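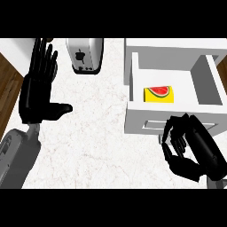 Two robot arms over a marble countertop. Computer rendering.

Selling > Gold & Scrap > Interviews

The chain drawer: a buyer at Dandel on broken gold, bad scales and what to bring

She asked me to keep her name out of it. Fine. She has been buying gold over the counter at Dandel for seven years, and before that did repairs in the back, mostly clasps. We talked on a Thursday before opening, so there was coffee and a lot of getting up to answer the phone. I've cut the phone parts.

First thing I wanted to know was what people bring in. Everybody pictures rings.

"Chains," she said. "Broken chains. One earring. A bracelet with the safety catch gone. People think it's embarrassing so they leave it in a drawer for years. I buy more of that than anything with a stone in it."

And a broken chain isn't worth less? "Not to me. If it's going to be melted I don't care if it's in four pieces. If it's a nice old link, something hand made, then I'd rather have it whole - and please don't try to fix it yourself. Somebody brought me a chain soldered with plumbing solder. Lead. The refiner hates that and so do I."

The refiner is Agbeko, which takes most of what Norcombe's smaller shops collect. She sends a parcel when the tray gets heavy enough to be worth the postage and insurance. What comes back is a settlement sheet, and she works out what she can pay at the counter from that. She was happy to go through it with me on the back of an envelope.

Gold is priced pure. Your chain isn't. 14 karat is stamped 585, meaning 585 parts in a thousand, a little over half. 10 karat is 417. 18 is 750. So when you see the price on the news you are not looking at the price of your chain, and this is where most of the arguments start.

"They've done the math at home on the kitchen scale. With the spring in the clasp, with the stones, with the wrong karat. Then I weigh it and I'm the crook."

I asked for a real one. She went and found a slip from November, customer's part folded under. A bracelet, 14 karat, a few glass stones. The seller had been hoping for 374 dollars. Dandel paid 235. The gap was the stones, the clasp spring, and the shop's cut.

How big is the cut? She laughed at that and didn't give me a number. "It depends on the piece. If I can put it in the case I pay more. If it's going to Agbeko I've got shipping, I've got the fee, I've got the price moving on me while it's in a box. Ask me and I'll tell you for your piece. Ask anyone. If they won't say how they got there, take it home."

So you'd tell people to shop around?

"Yes! Go to two other places first. I tell them that at the counter. About half the time they sell it to me anyway, and then they're not mad later."

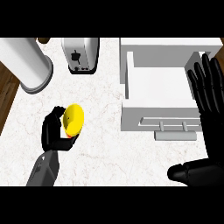 Two-slot toaster on white marble. Computer rendering.

Testing next, as I'd never seen it done. There is the old way, rubbing the piece on a black stone and putting acid on the streak. Then there's the machine, an X-ray box, which reads the surface and gives percentages. Dandel has both. She trusts the machine on most things and goes to the stone when the reading looks funny.

"Plated stuff fools people, it shouldn't fool me. GF is gold filled. GP is plated. HGE is heavy electroplate, and everybody thinks that's a person's initials. If I see wear at the clasp and it's a different color under there, I already know."

Will testing hurt it? A little, sometimes. If a heavy piece might be plated she'll ask to file a notch somewhere hidden. You can say no. She won't buy it as solid if you do, but you can say no.

She has a lot to say about the mail-in places. Not all bad, in her view. Some pay fine. What she doesn't like is the envelope where the offer turns up after your gold is already gone, and you have a short window to refuse it. Read the window. Read who pays for the return shipping. Take a photo of every item next to a coin and weigh it before you seal the thing, in grams. Write it down.

"Grams. There's pennyweight, there's troy ounces, there's kitchen ounces. A troy ounce is 31.1 grams and a kitchen ounce is 28.35. If the quote switches units halfway thru, ask why."

I had a note about the insurance on those envelopes and she jumped on it. Some come covered for 100 dollars and that's it unless you ask for more. "Fine for an earring. Who's putting just an earring in there?"

The shop logs every purchase in a program called Mutico, ID and all. People get touchy about the ID. It's the law where she is, and the pieces sit for a holding period before she can melt or sell them. Check your own state, they differ. She showed me the bags, stapled, each with its printed tag. A couple of times the hold has let someone get a piece back, family fights mostly, a brother selling what a sister thought was hers.

Does anybody regret selling? Long pause on that one.

"Lockets. I won't melt a locket the same week. I put it to the side. People call." She has one from the spring that she's pretty sure somebody will come back for. No call so far.

What to bring, then, quick list from her, she was unlocking the door by this point. Your ID. Everything in the drawer, including what you think is junk. Any old receipt, though she wont pay by it. Don't polish. Don't pull the stones out yourself, unless you want them back and don't mind scratching things - she'll take them out and hand them to you if you ask before she makes the offer. Ask to see the scale. Ask what karat she's using for each pile. Piles should be seperate.

And dental gold?

"Yes. Bring it. In a bag, please."

Related
- What the stamps inside a bracelet mean
- Sterling flatware: by the piece or by the pound
- Mail-in gold envelopes, how to read the fine print
- Pearls nobody wants to restring

Comments (4)

Did this with my mom's box last month. Three shops, three different prices, and the one with the biggest sign in the window was the lowest. Second the advice on grams.

HGE!! I have been telling my kids that was their great-grandmother.

You left out how long the hold is. Mine was longer than they told me at the counter and I couldn't change my mind about the price in the meantime.

Does she take watch cases? The movement is dead but the back says 14K.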